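Open Day at the Kesarstead Observatory

Posted 4/9/22

The Kesarstead Observatory opens its doors to the public twice a year, and this spring I finally made the drive up from Drutville. It took 90 minutes, the last part of it on a gravel road that is better than the county map makes it look. Parking is in the lower field, and from there you walk up.

Visitors were split into groups of 23 and given colored wristbands. Mine was green, which meant the dome first and the lecture second. Our guide was Mahmoud Abdel Rahman, an astronomer on the staff who studies variable stars and teaches the introductory course at the college in town. He told us at the start that he would talk too long, and we ran over by a quarter of an hour.

The main telescope is a reflector on a fork mount, named the Borbély after the family that paid for the dome. Mahmoud rotated the dome for us and opened the slit. The motor is louder than I expected. He explained that on observing nights they open up well before dark so the air inside can settle to the outdoor temperature, and that the heating in the control room next door is kept low for the same reason. Bring a sweater.

Most of the questions were about what the telescope can still do from a site with town lights to the south. His answer was brightness measurements, night after night, of stars that change. The large observatories can't spare time for the same star all season, and a small one can. He put a light curve up on the monitor, four seasons of one eclipsing pair, and showed us where the dips fall and how the deeper one differs from the shallower one. A boy near me asked whether anyone lives there. Mahmoud said nobody could know that from a curve like this one.
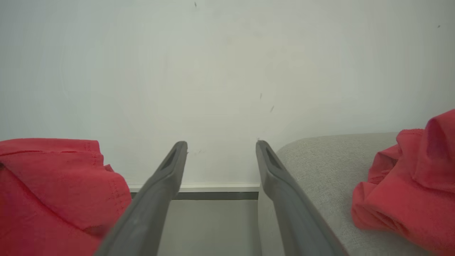
The lecture was in the library at 2, on how distances to nearby stars are measured. It covered parallax with a thumb held at arm's length, then the same idea with the Earth's orbit as the baseline. I had heard it before, but the drawings were good and the speaker took her time. The chairs are hard.

Afterward there was solar viewing on the lawn through a filtered refractor made by Griltell. The line was long and moved slowly. I saw one group of sunspots near the edge of the disk before clouds came over -- the people behind me had to wait for a gap.

Coffee and sandwiches were sold in the hallway, cash only. The next open day is in July, in the evening, with observing if the sky is clear. Sign-up is at the front desk or by phone.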